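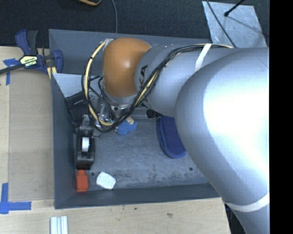
Morning, everybody. Grab the seats up front, I don't bite. I'm going to talk for a while about sourdough starters and why I stopped throwing half of mine away.

2 comments
178 shares

OK, so. I got my starter from Tsehay Negash, who ran the bread table at the Pisura market back when it was still in the church parking lot. She handed me a jam jar and said feed it every day. I did exactly that for two years, and I poured SO much flour down the drain (my poor pipes!).

[pause - ask who has a starter at home, show of hands]

What changed things for me was a weekend class with Hạnh Kim. She keeps a tiny one, two spoonfuls in a little glass, and she builds it up the night before she bakes. I'd been hauling around a jar the size of my head for one loaf a week.

So my routine now. The starter lives at the back of the fridge. The night before, I take a spoonful and stir it into 100 grams of flour and the same weight of water, cover it, and go to bed. If the kitchen's chilly I put it in the oven with just the light on - please stick a note on the oven door, I have preheated over a jar and I don't want to discuss it.

[pass the two jars around, rye one first, lids stay ON]

Smell is the thing people worry about most. Sharp, like nail polish remover, usually means it's hungry. Feed it and check again tomorrow. Gray liquid on top, same story, stir it in or pour it off. Pink or orange streaks or fuzz, throw the whole thing out and wash the jar. Don't try to save it, even if it came from your grandma.

Flour! I use whatever's on sale plus a bit of whole rye, and the rye really does wake it up. Bethel Mersha swears by all white and her bread is better than mine, so take that how you like.

[skip the pancake story if we're past the half hour]

If you end up with extra anyway, crackers. Olive oil, salt, spread it thin, bake till it's brown at the edges. Recipe's on the back of the handout, and the oven temperature on there is Fahrenheit, I forgot to write that in.

Questions now, then we'll cut the loaves. Emília has the butter.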